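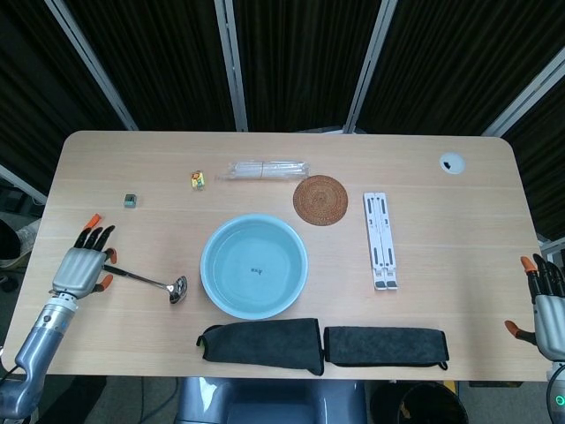

STORKANLEY, October

**Kitchen goods swap moves to a larger room**

The household goods swap run by the Rasov tenants' association will move to the ground floor of the Thongdee building this month, after its old room on the second floor became too small for the number of people using it.

The new room opens at 9 a.m. on swap days and closes at 4 p.m. Residents can bring clean, working kitchen and cleaning items and take home others at no cost. A light blue basin, a stainless steel ladle and a pair of dark gray folded towels are the kind of thing the swap handles most, along with pans, storage boxes and small tools.

The association said 86 households took part last season, and 400 items changed hands. Most were basic pieces that people need when they set up a first apartment.

"People think they have to bring something valuable," said Yupin Chaimongkol, who coordinates the swap. "What goes first is a basin or a good ladle. Towels go very fast. We could use more towels."

The move was paid for with a grant of $3,000 from Rera, a local housing fund. The money covers shelving, lighting and rent through the spring. Chaimongkol said the association had looked at two other rooms, but both were up a flight of stairs, and older residents had asked for a place they could reach with a cart.

Some rules have changed with the new space. Each household may now leave up to 6 items per visit. The earlier limit was four. Knives must be wrapped in cardboard and handed to a person at the desk. Glassware is accepted only if it has no chips. Large appliances, mattresses and opened food will be turned away, as before.

Towels and other cloth items should be washed, dried and folded before they are dropped off. Plastic basins and tubs should be rinsed out and free of cracks. The association does not have a sink in the new room and cannot clean items on site.

Items that have not found a home after two swap days will be passed on to a resale shop on the same block. Donors who want something back if it is not taken should write their name and apartment number on a piece of tape and stick it to the underside.

The old room on the second floor will go back to general use by tenants. Boxes still stored there must be picked up by the end of October. Anything left after that will be added to the swap tables.

Residents of nearby buildings are welcome and do not need to be members of the association. There is no sign-up for swap days. Entry is from the courtyard side, and the front door on the street will stay locked. Carts and strollers can be left inside the entrance, but the hallway must be kept clear.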